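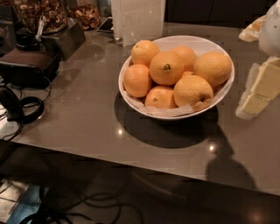

The orange bowl, paper liner and all

Ticket: Fladton gripper closes between the fruit and hangs there
Opened by: Jurgita Rimkutė
Product: Fladton arm, home trial kit, paddle fingers, Jomer control software
Opened: Sunday, February 7, 2021
Status: Solved (with one leftover question)

What's going on

Hi Hendico people! First off, I really like this arm. I've been trying out the Fladton kit for our little shop, Dambrauskienė, where we'd love to have it set out fruit and snacks at the tasting counter, and most of it has been a breeze. It picks up bread rolls. It picks up the small cartons. It picked up a lemon on the very first go and I may have yelped.

Oranges in a bowl are another story. The arm comes over the bowl, goes down where it should, the fingers slide in between the oranges, and then it just stays there. No error tone, no retry, nothing. Jomer says "grasp pending" until I hit stop. If I leave it alone it will sit like that for as long as I can stand to watch it.

The setup is a wide white bowl with crumpled paper in the bottom, on a shiny gray-brown counter. The oranges are piled up touching each other and they aren't all one size. I'm using the stock "round fruit" preset and I haven't touched the speed.

What I tried before writing in

Restarted Jomer, then the arm, then both (I know, I know). Same thing.

Moved one orange out of the bowl and put it by itself on the counter. Picked it up with no trouble at all, and put it down nicely too. So the fingers can open wide enough, and the preset isn't completely off.

Took the paper out. Worse! The oranges rolled away from the fingers every time one got nudged, so the paper went straight back in.

Ran the finger calibration again. It passed. The log line number it gave me was 2,567 in case that helps you find it on your end.

Reply from Dace Ķēniņš, Hendico support

Hi Jurgita, thanks for all the detail, and I'm glad the lemon went well. A single orange working while a pile hangs makes me suspect the approach. The round fruit preset expects free space on both sides of the fruit. In a pile, the paddles can come down in a gap and press on two neighbors at once, and then Jomer feels contact on the outside of the fingers, doesn't know what to make of it, and waits.

Could you run one more pick, leave the arm where it stops, and tell me what's between the fingers and what's outside them? Please also check whether the fingertips are reaching the lower layer. Don't reach in while it's pending. Use stop first if you need to move anything.

My reply

OK, did it. Dace, I think you've got it. Both paddles are down in the middle of the pile with oranges crowding them, and the tips are almost at the lower ones. I can't get a look straight down between the fingers because the wrist is in the way, but I'd bet my lunch there's no orange properly held in there. Photo so you can see for yourself.

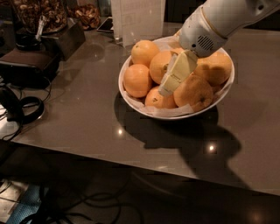

Reply from Dace Ķēniņš, Hendico support

Perfect, very useful. You have two things to change, both in Jomer under Presets, Round fruit, Advanced. I'd copy the preset first so the stock one stays put for your single-item picks.

1. Set "Approach" to "Top of pile". It will go for the highest piece and ignore the gaps.
2. Set "Descent past crown" to 25 mm. The stock value is deeper and that's how the fingers end up down among the neighbors.

If it still lands badly, turn on "Rotate on contact". The wrist backs off, turns 90 degrees and tries once more before it gives up with a proper error.

One question for you too: is the counter as shiny as it looks? Bright spots from ceiling lights can confuse the height reading near the rim. I don't think that's your problem here, but a plain cloth under the bowl is a cheap test.

My reply, same evening

It works! Well, it mostly works, let me tell it in order.

Approach on its own made a big difference. The arm went for the orange on top and closed on it, but it was still diving too far and shoving the ones next to it. Once I put in the 25 it stopped doing that and I got a clean lift, over to the plate, open, done. I made my sister come and watch the next one and of course it missed. Then I turned on the rotate thing and the one after that was fine, and so were the rest until the bowl got low.

When there's only a bottom layer left it gets fussy again. It goes for an orange up against the side and bumps the rim. It does give an error now, so at least I know it's stuck, and for our counter I'd just refill the bowl before it got that far anyway.

I tried a dish towel under the bowl and saw no difference, so yes, very shiny counter, but I don't think the lights are bothering it.

Leftover question

Is there a way to tell Jomer how high the rim is? I looked under Containers and found settings for boxes and trays but nothing for a round bowl. If I'm missing a menu, please point me at it, and if it's on a list for later, put me down as somebody who wants it!

Reply from Dace Ķēniņš, Hendico support

You're not missing a menu, bowls aren't in there yet. For now, choose Tray, type in the rim height of your bowl, and make the length and width both equal to the inside diameter. The corners will be wrong, but it should stay clear of the rim on the sides. I've added your request to the Jomer list and linked it to this ticket. I'm marking the grasp issue as solved, and you can reopen from the same page if the tray setting gives you trouble.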